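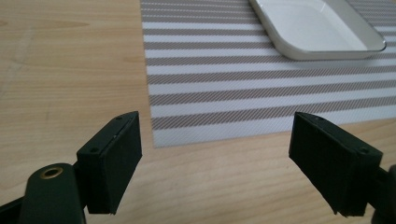
Photo: Naima Bensaid

Laying a simple place for one

I love a properly set place, even when it's only me and a bowl of soup! A striped mat in grey and white is my favourite on pale wood, and a plain white dish looks lovely on top.

1. Wipe the table and let it dry. Crumbs under a woven mat will drive you mad.

2. Put the mat down flat, then line its long side up with the table edge. I leave 2 cm of bare wood in front — enough to rest your wrists on.

3. Set the dish in the middle. Square ones are fussier than round, so turn it until the sides run with the stripes.

4. Fork on the left, knife and spoon on the right, glass above the knife.

If your mat has curled in the drawer, lay it under a heavy book for 60 minutes first. Mine spent all of November rolled up and still came out beautifully flat. Next time I'll do napkins — I have more than 400 ideas for those!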